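Jastley Closures Notes

A plain text data set on job losses, plant closures and moved shifts at food processing employers. Version 2.

What's in it

One row per announcement. Each row gives the employer, the site, the number of jobs the employer said were at risk, the number that had gone by the last check, and where the work was said to be moving. There are over 600 rows. The sources are company notices, union bulletins and local newspaper reports, and the source column says which.

closures.csv is the main table
sites.csv has one row per site, joined on site_id
changes.txt lists corrections, newest first

What you should doubt

Start with the "at risk" column. Employers choose that number, and they choose it before talks begin. A firm that says 400 and then cuts far fewer gets a kind headline the second time. We record what was said and when. We don't think it measures anything except what was said.

"Relocated" is worse. Stovari, one of the larger firms in the table, counts a worker as relocated if an offer was made, whether or not the worker took it. Minum counts only people who turned up at the new site. Adding those two together gives you a figure that means nothing, and we have already seen it done in a slide deck.

Blank cells are blank. They are not zeros. Version 1 filled them with zeros and that was a mistake.

Agency staff are missing from most rows. If a site ran half its line on agency labour, the table will make the closure look smaller than it was. The notes column says so where we knew.

Reasons given

The reason column uses the employer's own wording, cut to a single line. "Automation" turns up a lot in recent entries. I would be careful with it. At the Jitpraphai site the notice blamed new machinery, and the same month's supplier letter talked only about rent.

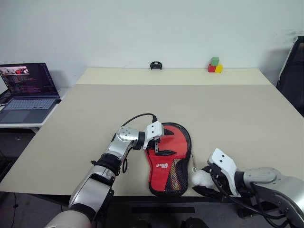
Jastley Closures Notes maintainer
Role: compiles and checks the tables

Checking

Rows are checked against a second source where there is one. Where there isn't, checked is set to "no", and please don't filter those out without saying so in your write-up. The last full pass was in August.

Use

Free to use with credit. Don't quote a total without naming the column it came from. Corrections need a link or a scanned notice; "everyone at the plant knows" has been wrong 2 times so far, both in sites.csv.

Known faults

Site names change when firms are sold, and the old names are patchy
Dates are when the news was reported, often later than the staff meeting
Part-time jobs are counted as whole jobs unless the source says otherwise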